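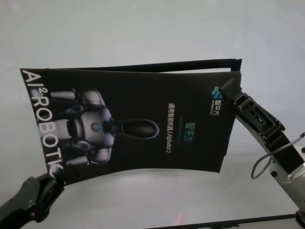

Black folded brochure, matte cover — the one that won't sit flat

How do I flatten a folded brochure without wrecking the black ink?

I've been keeping trade show brochures in a box since January and I'm finally getting them into display sleeves. Most are easy. The one in my photo (AI² Robotic, the AlphaBot 2 one with the white robot on the cover) has a bow in the front sheet, and it springs back every time I let go. I tried one night under a cookbook and got nowhere. The matte black also picks up fingerprints if you so much as look at it. Is ironing a terrible idea?

Posted by Stosow, Mar 22, 2021

Correa
Please don't iron it! I did that to a glossy one years ago and it went shiny in one patch and dull in the next. Close it along its own fold, put a clean sheet of baking paper on each side, then a board on top and a stack of heavy books over the whole lot. Leave it a week. One night is nowhere near enough for thick paper — mine took nine days and I have a collection of almost 400, so I've had plenty of practice. For fingerprints I wear cotton gloves, and a dry microfibre cloth takes off the fresh ones. Don't wet it, the colour can lift at the crease.

Mornudley
just roll it the other way for a bit, works on posters

Correa
Fine for a poster, but I wouldn't on anything with a fold. You'll crack the black along the spine and get a white line.

Fonddale
Agree with the books. Also check your sleeve size before you start, some of mine were too snug and put the bend straight back in.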